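Setting Up and Looking After a Pair of Hand-Held Grippers

Posted August 18, 2026 by Weronika Bielecka

I have been meaning to write this page since April, when Damian Pietrzak and I took over the recording corner at Plorik and inherited a pair of grippers, a shoebox of spare parts and one sheet of handwritten notes that stopped in the middle of a word. We have learned a lot since then, mostly by getting it wrong first, and I would love for the next person to have an easier time of it!

What follows is the routine we use before a day of recording, plus the small repairs that come up again and again. Our grippers are the kind you hold in your hands, with soft finger pads, a marker cube on each one and a camera looking out past the fingers, and there is another camera worn on the head. If yours are a little different, most of this should still carry over, though the screws will surely be in other places.

What you need

A small hex key set, a soft brush (a clean make-up brush is lovely for this), lint-free cloths, a bottle of plain water with a drop of dish soap in it, masking tape, a pencil and a pair of spare finger pads. Have a table you can walk up to comfortably, and an object or two you don't mind squeezing. I am fond of wicker for this, and I'll get to why in a moment.

Step 1. Clean the finger pads

Wipe each pad with a cloth dampened in the soapy water, then with a second cloth dampened in plain water, and let them air dry with the fingers open. Please don't use alcohol on them. We did that for our first few weeks and the rubber went shiny and stiff at the edges, and then everything we picked up began to slide.

Look closely at the inner face of each pad while you have it under the light. You want the texture to be even all the way across. A patch that has gone smooth will let an object twist, and the twist is much harder to spot than a drop. Brush out the grooves last, working along them.

Step 2. Check that the fingers meet

Close each gripper slowly and watch the pads come together. They should touch at the same height and look like mirror images. If one side rides higher, open the gripper again, loosen the two screws behind that pad by half a turn, nudge the pad into line and tighten the screws a little at a time, going back and forth between them. Damian likes to do this with the gripper resting on a folded towel, and I have come around to his way, grudgingly.

Then close on a strip of paper and tug. The strip should hold along the full width of the pad. If it pivots around one point, the pad is tilted and you will need to go back to the screws.

Step 3. Check the marker cubes

The cubes tell the tracking software where each gripper is, so they need to be clean, flat-faced and absolutely firm. Take hold of a cube between finger and thumb and try to wiggle it. Any play at all means the mount has to be tightened before you record anything. We lost a whole afternoon in April to a cube that was turning by a hair each time the gripper closed — every recording looked fine to the eye and none of them lined up.

Dust the faces with the dry brush. Leave liquid cleaners well away from them, as the printed sheet will lift at the corners.

Step 4. Clear the camera view

Put on the head camera and settle the straps before you pick up the grippers, while you still have your hands free. Start the live view and hold both grippers out over the table at the height you expect to work. You should see both cubes and the object together without having to crane your neck. Now look at the view from each gripper's own camera, and see that the pads sit in the middle and that nothing is smudged.

Step 5. Do a trial grip

Choose something light, with a bit of give and an uneven surface. A woven tissue box is about as good as it gets: the weave shows you straight away if a pad is only touching at one corner, and the box is light enough that a poor grip will let it swing. Bring one gripper in, close it gently, hold for a slow breath, open, and then repeat with the other hand. Try it at the end of the box, and try it with the box in another position too.

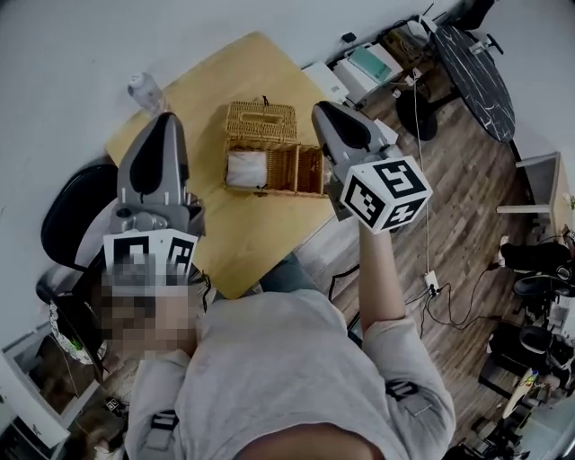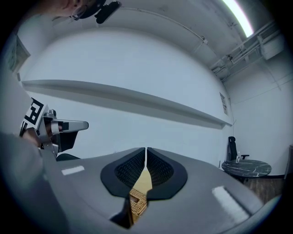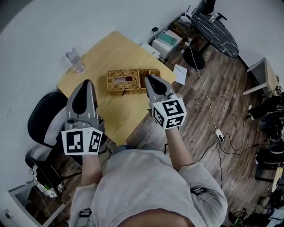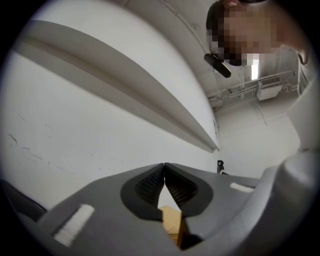

How often should the finger pads be replaced?

Go by the surface and leave the calendar out of it: change both pads on a gripper as soon as either one has a smooth patch or fails the paper strip test after cleaning. Our last set was at 3,814 grips when the left one gave up, and we swapped the pair together so that they would wear evenly.

Step 6. Run the short calibration

With the trial grip behind you, run the open-and-close calibration in your software. Ours is a little program called Noda that Teodor Baran wrote, and it asks for 26 slow closes on each side. Keep your wrists loose and your pace steady. If the closed position drifts from one close to the next, stop and go back to Step 2, because a loose pad is nearly always the culprit.

Save the calibration under the gripper's own name. We have a strip of masking tape on each storage case with the name in pencil, left and right, and it has spared us many a muddle.

Small repairs

Squeaky trigger: take off the handle cover (3 screws, all the same length, thank goodness) and wipe the pivot clean. A tiny dab of silicone grease is plenty. Anything more will creep toward the pads.

Pad coming loose at the tip: remove it completely, clean off the old residue and seat it again. Pressing it back down will hold for an hour and then let go at the worst possible time.

Cloudy gripper camera: breathe on the lens, wipe in one direction with a fresh cloth, and check the live view again. If the haze is still there, the cover may be scratched. Napaporn Thongsuk keeps the spare covers in the second drawer, so ask her before ordering more.

Putting everything away

Leave the fingers slightly open, so the pads aren't pressed together overnight. Coil the cables loosely, put the grippers in their cases with the cubes facing up, and write down anything you changed, even if it was only half a turn on a screw. The notebook is on the shelf by the door, and the current page has a paper clip on it.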